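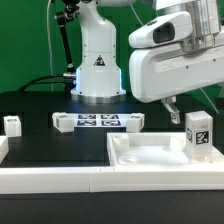

Notes from the allotments

Aug 21, 2020

The courgettes have won. Anyone who walked down the Brulleck path this week will have seen the crate by the gate, which was emptied on Monday and full again by teatime, mostly with things the size of a draught excluder. Please take one. Please take two. If you are leaving them, please stop leaving them on top of the water meter, as the man from the water company has now had to move them twice and was rather short about it.

On the subject of water, we used 205 cubic metres in July, a record for the site and a good deal more than the bill allowed for. It was a dry month, and we all did our bit by standing with a hose and gazing into the middle distance. The rule for the rest of the summer is hoses before 8 in the morning or after 5 in the afternoon, and cans at any time you like. A sprinkler left running on the lower plots overnight did wonders for the path, where there is now a healthy crop of moss.

Blight has turned up on the potatoes at the far end. Brown patches on the leaves, a pale fuzz underneath, and a smell you will not confuse with anything else. Cut the tops off at ground level, leave the tubers alone for a fortnight, and take the tops home or burn them when the wind is blowing away from the houses. Do not put them on the shared heap. The shared heap has enough going on. Tomatoes will be next, so pick anything that has started to colour and ripen it on a windowsill.

The Plirnix beans, which several of us grew on the strength of the packet, have been a mixed success. The packet promised a heavy crop on plants up to two metres tall. The height was no trouble at all. My own row went over the top of the canes, had a look at next door's plum tree and moved in. I have picked enough for one Sunday lunch, provided the guests were not fond of beans. The plain old runner beans beside them, sown late and largely ignored, are cropping by the bucket.

The Mendoza Road gate is sticking again. Lift it, push, and then lift it a bit more. A new hinge has been ordered, as it had been in the spring.

Seed orders for autumn onions and garlic need to be in the tin in the shed by the end of the month. Write your plot number on the slip. Last year we had a slip that said only 'garlic, the usual', and the garlic is still on the shelf.

Plot 8 is being given up in September and comes with a shed, a water butt and a great deal of horseradish. The next person on the waiting list has been told about the horseradish and would still like it.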